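Does a Feather Really Weigh Less Than a Rock? How to Argue With a Scale

You have probably heard the old trick question. Which is heavier, a pound of feathers or a pound of rocks? Most people say rocks, then groan. A pound is a pound.

But hold on. How do you know it's a pound? Somebody weighed it. And how do you know the thing they weighed it on was right?

People trust scales more than they trust almost anything else. If your brother says his half of the cookie is smaller, you don't believe him. If a scale says so, you do. I think scales deserve a few more questions than they usually get.

What a scale does

A balance, the old kind with two pans, compares. You put a thing in one pan and known weights in the other, and you add weights until the pans are level. Traders used balances for thousands of years. They also cheated with them for thousands of years. A sneaky merchant could keep two sets of weights, a heavy set for buying and a light set for selling. Some shaved a little metal off the bottom of a weight, where a customer wouldn't look.

A spring scale works another way. Hang a bag of apples from a spring and the spring stretches. More apples, more stretch. A pointer shows how far it went, and somebody has painted numbers beside the pointer. Notice that the scale never measures apples. It measures stretch, and we agree to call that weight.

Most electronic scales hide a small piece of metal that bends when you load it. It bends so little that you couldn't see it. Stuck to the metal is a thin zigzag of material that carries electricity, and when the metal bends, the zigzag stretches and lets electricity through a little less easily. A chip notices the change and turns it into a number. So the number on the screen has been through several steps before it reaches you, and any one of them could go a bit wrong.

Why people believe the number

Let's say two scales both weigh the same plum. The first has a needle that wobbles near a line. The second says 61 grams in square gray digits. Which one would you believe?

Nearly everybody picks the second, and I'm not sure they should. A screen can only show what the chip tells it. If the chip is wrong by ten grams, the digits look exactly as neat as before. They don't turn wobbly to warn you. 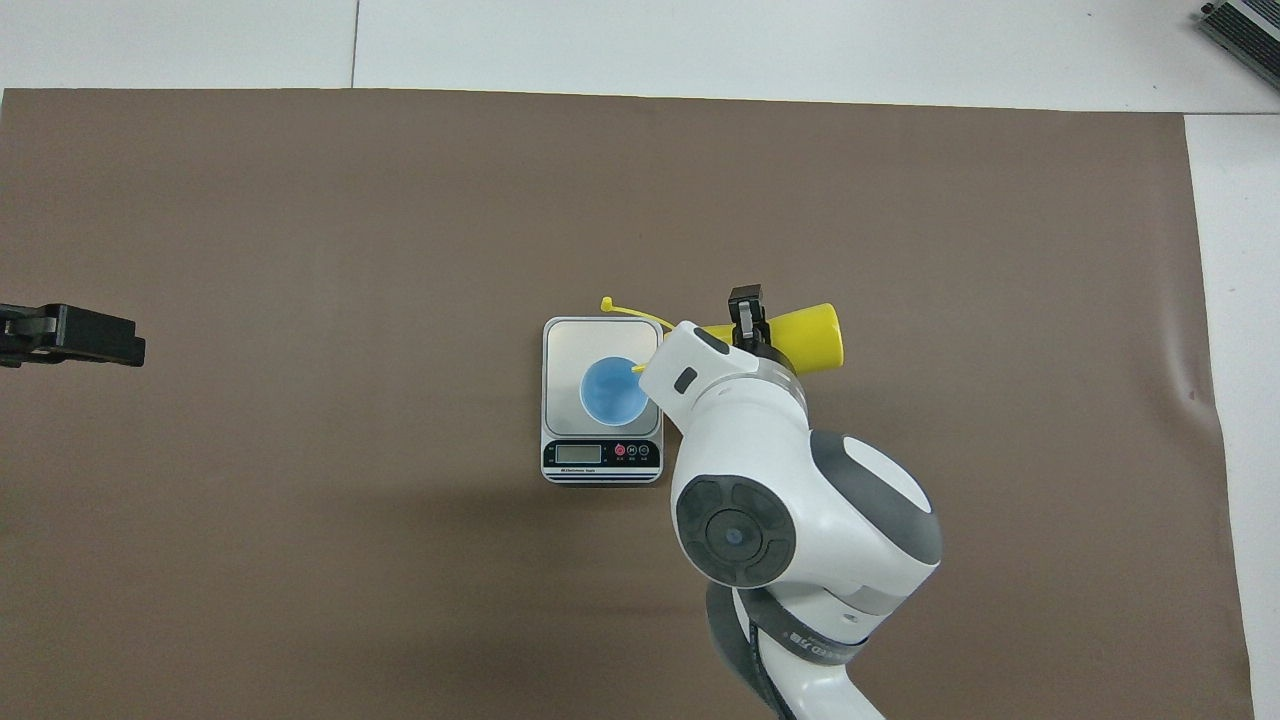
Zero is where a lot of the trouble begins. Every scale has to decide what "nothing" weighs, and it can decide badly. If you switch one on while your elbow is leaning on it, it may call your elbow nothing, and then everything afterward comes out too light. The surface underneath matters too. A kitchen scale standing on a sheet of paper, like the one with the silver square on top, is fine as long as the paper lies flat under it, but that sheet curls up along its right side, and I wouldn't slide the scale over there and expect a good answer. Carpet is worse. The feet sink in, the body may rub on the fuzz, and some of the weight goes into the carpet without ever being measured.

Air can fool a scale as well. Hold your hand flat above a very sensitive one and fan it gently. The number may jump, even though you never touched it. Scientists who weigh tiny amounts use scales with little glass walls and doors to keep drafts out.

Does the place matter?

Yes, and people tend not to believe this one. Earth pulls on you slightly harder at the poles than at the equator. A spring scale carried from one to the other would give a slightly different number for the same rock. The rock has stayed the same. Its mass, the amount of stuff in it, hasn't changed, but the pull on it has.

A balance doesn't have this problem. Both pans get pulled harder by the same amount, so they stay level. Score one for the old merchants (the honest ones).

Catch your scale out

You don't have to take my word for any of this. Ask whoever owns the kitchen scale first.

Start with nothing on it. Does it say zero? Wait a minute and look again. Some scales drift.

Weigh an apple, take it off, and put it back. Do this five times and write down every number, including the ones you don't like. Ziad Khoury, who is nine and tested his grandmother's scale with a jar of honey, got 345 four times and 339 once. He wanted to leave out the 339. Don't! The odd number is the interesting one. Perhaps the jar was too near the corner. Perhaps it was something else, and you'd have to test that separately.

Then move the apple from the middle to each corner. A good scale shouldn't care.

Last, weigh two things apart and then together. If the apple and the spoon don't add up to the apple-and-spoon, be suspicious – but only a little. Scales round their numbers, and two small roundings can make a gap of one gram.

What if it fails?

That depends on how badly. A scale that's two grams off is no problem when you're weighing potatoes. It would be a serious problem for someone measuring out medicine. "Is it right?" isn't quite the question I'd ask. I'd ask how wrong it can be before it matters, and then I'd go and weigh the apple one more time.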